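# 旧书桌的白色台面发黄，贴膜还是重新刷漆？
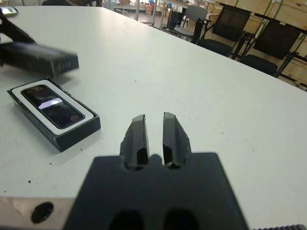 先交代背景：租的房子，房东留下的书桌，台面原本是白的，现在介于象牙和隔夜奶茶之间。靠窗那一半黄得厉害，另一半被一摞旧杂志压了好几年，白得像新买的，于是整张桌子看起来像一块没烤匀的吐司。

房东说桌子随便处置，但退租的时候要"大致还在"。我理解为可以改，不能扔。

试过的办法：

- 牙膏。桌子现在有薄荷味，颜色没变。
- 小苏打加白醋。冒泡的时候很有成就感，擦完颜色没变。
- 魔术擦。擦掉了一块光泽，颜色还是没变，现在多了一片哑光的圆斑，侧着光看特别明显。

目前在两个方案之间摇摆。一是贴膜，看中了 Skunness 的哑光白自粘膜，宽 90 厘米，正好盖住台面；二是刷漆，邻居推荐 Judimach 的水性家具漆，说是没什么味道，不过这位邻居做饭糊锅也闻不出来，所以我持保留态度。

预算不多，书桌本身估计卖不到一顿火锅的钱。每天要在上面吃饭、写字、放热水杯，偶尔拿来熨衬衫（我知道，别骂）。想听听真动过手的人怎么说。另外那块哑光圆斑要不要先处理？

---

**半桶腻子**

刷过三张桌子，两张能看。

先说结论：你这种用法，刷漆。贴膜的台面最怕热和边角，你两样都占了。熨一次衬衫，膜就会告诉你它是什么做的。

黄的那半边是晒的，料子本身变了色，拿什么擦都白搭，牙膏留着刷牙吧。圆斑倒不用管，反正整面都要打磨，到时候大家一起哑光。

步骤：

1. 先用洗洁精水把台面彻底擦一遍，再用清水擦，晾干。你那桌子上现在有牙膏、小苏打和醋，漆不喜欢这些东西。
2. 240 目砂纸打磨，磨到不反光就停。别磨穿面层，底下要是压制的板材，吸了水会鼓。
3. 用微湿的布擦灰，等干。
4. 刷一遍附着底漆。光滑的板面不刷底漆，面漆用指甲就能整片揭下来，我的第三张桌子就是这么没的。
5. 面漆用短毛滚筒，薄薄地滚 2 遍，中间按罐子上写的时间等。罐子上写几个小时就等几个小时，不要用手指去试，试了就会有指纹。
6. 最后上一层透明的水性清漆，桌面一定要上。

最难的是等。漆表面干了不等于硬了，我自己的规矩是放 21 天再往上搁重东西。头几天可以轻轻用，键盘底下垫张纸。热杯子任何时候都要杯垫，刷得再好也一样。

Judimach 那款我没用过，不评价。水性漆多少都有点味，开窗。另外动手前给房东发条消息留个底，"随便处置"四个字在退租那天往往有新的解释。

---

**窗台上的蒜**

楼上说得都对，但楼上显然有阳台。

我住一个开间，床离桌子一步远，打磨的灰能飘进电饭锅，所以只能贴膜。用的就是 Skunness 哑光白，贴了一年多，说点经验：

- 买比台面宽的。90 厘米正好盖住 90 厘米的台面，听着很美，可是你总得往下包边吧？不包边的话，袖子每天蹭，先从靠身体那条边翘起来。
- 贴之前台面要干净得发涩。一粒面包屑会变成一座永久性的山，我桌上有一座，客人都摸过。
- 从一头开始，揭一点贴一点，用旧银行卡裹块布往前刮。别把背纸一次全撕掉，除非你想和一张巨大的胶带摔跤。
- 气泡用针挑一下，压平。
- 转角用吹风机吹软了再折，吹过头会缩。
- 买的时候看看厚度。太薄的话，底下那半边黄半边白会透出来，等于花钱给吐司包了层保鲜膜。

放热锅的地方我后来搁了块木板。熨衬衫请移步床上，铺条毛巾，大家都是这么过来的。

退租时慢慢撕，边撕边用吹风机加热，残胶拿食用油擦。撕下来桌子还是黄的，房东挑不出毛病，本来就是他的黄。

---

**Peng 家老客户**

为什么不直接换个台面？去 Peng 建材那边让他们裁一块板子，往旧桌子上一盖，下面垫防滑垫，完事。我那块连封边带送货花的钱比一桶漆多不了多少，搬家还能带走。

封边一定要做，我第一块没封，袖子刮出好几个洞。

顺便问一下，Zinari 的桌腿有人买过吗，晃不晃？我写字力气大，现在那副腿写到句号的时候会自己往前走。

---

**提问者补充**

谢谢各位。量了一下，台面的确没有给包边留余量，膜这条路暂时放下。给房东发了消息，回了一个竖大拇指的表情，已截图。

准备周日先拿抽屉底板试刷一小块，看味道受不受得了。杂志已经挪走了，挪完才发现最下面那本粘在了桌子上，封面现在是台面的一部分。打磨的时候应该能顺便解决吧？

---

**半桶腻子**

先用湿毛巾捂一会儿，泡软了拿塑料刮片铲。直接上砂纸会糊成一团，砂纸也废了。捂的时候盯着点，水别流进板子的接缝。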